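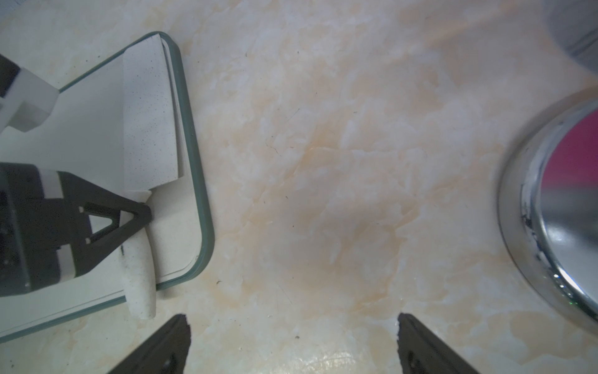 Figure 1. Foam insole in a glass tray on the countertop.

Wear Patterns in School Running Shoes
Final report, Eylül Başaran
Hamley, submitted Sun 29 October

Background

Most students on the Hamley cross-country team buy one pair of shoes and use it for the whole season. Coaches say to replace shoes after a certain distance, but the number changes depending on who you ask. I wanted to find out which part of the shoe wears out first, and if the surface a person runs on makes a difference.

I started in February with a short survey. I handed out forms at practice and at the Haltside track and got 31 back. The form asked how old the shoes were, where the person ran most often, and which foot hurt first if any did. A few people left the age blank, so I used those forms only for the question about surfaces.

Method

From the people who answered, 17 agreed to let me measure their shoes. I measured the outsole with a depth gauge at the heel, the ball of the foot and the toe. I took each reading twice and used the average. If the two readings were far apart I did a third one and dropped the one that did not fit.

Runners kept a log of their distance on paper. The longest log came to 378 miles, from a senior who runs to school along the Golob road. The shortest logs belonged to people who were injured and stopped early. I kept those in the table but left them out of the graph.

Results

The outer edge of the heel was the most worn spot on most of the shoes. The toe came second. People who ran mainly on pavement had more heel wear for the same distance than people who ran on the Vustau trail, where the ground is packed dirt with some gravel.

Wear on the left and right shoes did not match as well as I expected. On the track group the right shoe was usually worse. They run counterclockwise, and the outside foot may push harder on the turns, but I did not test this.

Shoes with less than 200 miles on them showed very little change at the ball of the foot. After that the readings spread out a lot, and body weight probably matters here. I did not ask for weight on the form because my teacher thought fewer people would return it.

Problems

The depth gauge slipped on outsoles with small lugs. Also, the logs depend on people being honest about their distance. Two runners filled in several weeks at once, from memory.

Next steps

I would like to repeat the measurements with one shoe model only and start with new pairs. I would also weigh each pair at the start and end of the season.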